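Cleaning and sorting play food: what is worth doing

Posted by Áine Horgan, Sunday, December 29, 2024

Every year after the holidays I get the same advice in my inbox about washing toy kitchens, and most of it sells you something. I have tried a fair amount of it. Very little beats dish soap.

1. Skip the toy sprays

Tirkon makes one and so does Mutosport, which I thought sold gym mats. I used both on a bin of play food from the Udidbridge thrift store and could not tell those pieces from the ones I did in the sink. Warm water, a drop of soap, an old toothbrush for the places where two colors meet. If a piece has a seam, don't soak it. Water gets in and you will be smelling it in March.

2. Do the shiny pieces last

Glossy toys show every streak. Dry them with a T-shirt, not a paper towel, and look at them under a lamp. I don't believe in polish for these. It comes off on hands, and the hands go in mouths.

3. Sort on a plain gray surface

This one I doubted. A patterned tablecloth hides crumbs, stickers and small chips, and a plain matte gray one doesn't. Put out a tray and a cup and go through the pile a piece at a time. On an eggplant, check under the points of the green cap, where grime likes to sit.

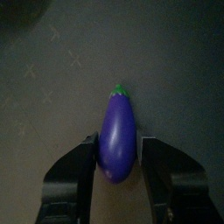
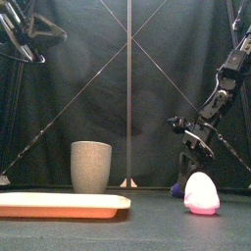

4. Don't buy the divided organizer

The Ní Mhurchú one has 9 compartments and a lid that needs two hands. My niece emptied it once and never put a thing back. A shallow tray with a wide rim is easier to lift and costs less. Cups go upside down if they're still damp inside.

5. Labels

Picture labels, maybe. Printed words for a three-year-old, no. I read a blog post that recommended 185 of them for one playroom and I would like to know who peeled them off later.

6. The dishwasher question

Top rack, no heated dry, hard plastic only. Anything painted stays out, whatever the box says. I lost a painted tomato that way.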